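Gallery: the folding corner at Wukell

October 22, 2019

Hello again! It's been ages since I put anything up in the gallery, I know, I know. March was the last lot (the new lockers, thrilling stuff) and since then I've had plenty of people asking me when I was going to show the robots. So I've finally sorted through what I had and picked three.

If you're new to this page, I work at Wukell, which is a small textile care and returns place on the Stolulstead estate, round the back of the tile warehouse. People send clothes back to shops, the shops send them to us, and we check them, freshen them up, fold them and send them out again. I've been on the folding tables for nine years. I can do a T-shirt without looking at it, and I've been told I do it in my sleep as well, though I can't say I believe that.

On a busy shift our room gets through 700 pieces. You feel that in your wrists. Two of the women I started with ended up with proper trouble in their hands, and when the managers first said the word robots I think half of us were scared for our jobs and the other half were thinking, ooh, does that mean I can have my thumbs back? I was in both halves, depending on the day!

The project is called Stastano, and please don't ask me what it stands for because I've had three different answers. The idea is that the arms do the boring part, picking a piece out of a heap and laying it out flat, and we do the checking and the finishing. They're still learning, so they only get a few bits of cloth at a time, in nice strong colours, with a basket standing by.
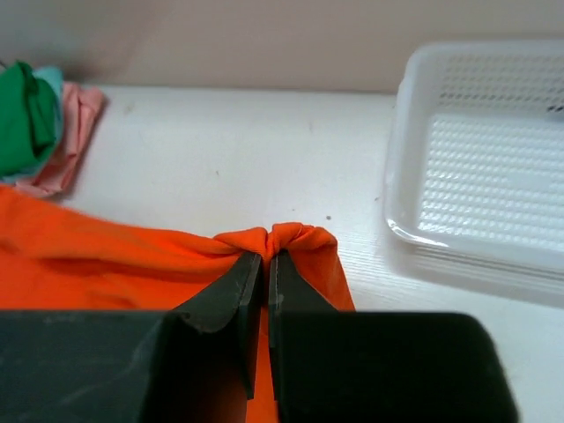
Got hold of the orange one, with a good pinch of cloth between the fingers.
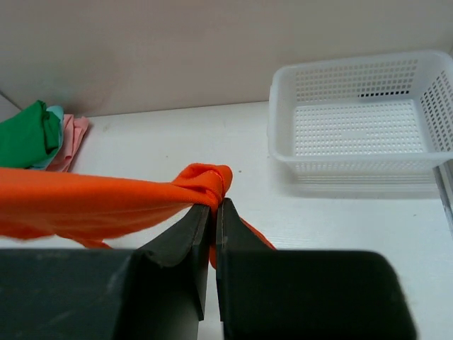 Orange again, all gathered up at the fingertips, and the green and pink ones are waiting at the back. 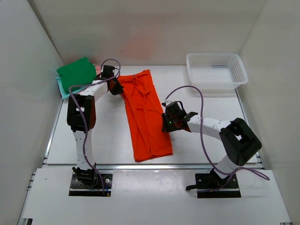

Both arms at their table, with the orange laid out long down the middle and the basket still empty.

I get asked a lot whether they're any good. Well, they're slow! A piece I'd have done and forgotten takes them long enough for me to drink half a cup of tea, and thin stretchy things are a nightmare for them, which made me feel quite smug for the first week or so. Then you watch them keep going at the same thing over and over without getting fed up, and I can't claim that for myself at the end of a long shift.

My job has changed more than I thought it would. I used to stand at one table for the whole eight hours and now I'm there for maybe half of that. The rest of the time I'm on what they call minding, so I set out the cloth, watch how it goes and write down when something gets dropped or tangled. I was dreading the writing down part (I left school with not very much and I'm a terrible speller), but it's mostly ticking boxes and then a line at the bottom for anything odd. I do fill up that line. I've been known to go over onto the back of the sheet.

The bit I really love is that they ask us things. The engineers came over from Nieminen, the firm that looks after the arms, and they had us fold in front of them again and again, and wanted to know why I always give a shirt a little shake before I put it down. I had no idea I did that! It's to find the shoulders, I think. You give it a shake and the weight tells you where everything is. Try explaining that to somebody with a laptop.

It hasn't all been lovely and I don't want to make out that it has. The minding is lonelier than the tables. We used to chat all day long across the folding, and now if you're on the arms you're stuck at the far end with the fans going and you miss all the gossip. A few of us asked for the minding shifts to be cut shorter so you get swapped back sooner, and they did that in the end, after a bit of a grumble. There's also the question of pay. If I'm minding and writing sheets as well as folding, that's a different job to the one I signed up for, and we're still talking about it. I'll leave it there as I've been asked to be sensible on here!

And no, none of us has been let go. We were promised that at the start and so far it's been kept. What happens once the arms get quick, I couldn't tell you. I ask every time there's a meeting and I'll carry on asking.

My wrists are better, though. I knitted a whole sleeve last weekend and didn't have to stop once, and I haven't managed that in years.

Next time I'm hoping to get some of the ironing side up, if the steam doesn't fog everything. If you worked at Wukell back in the old building and you've got any photos of the long tables, please send them in, I'd love to put a few on here next to the new ones.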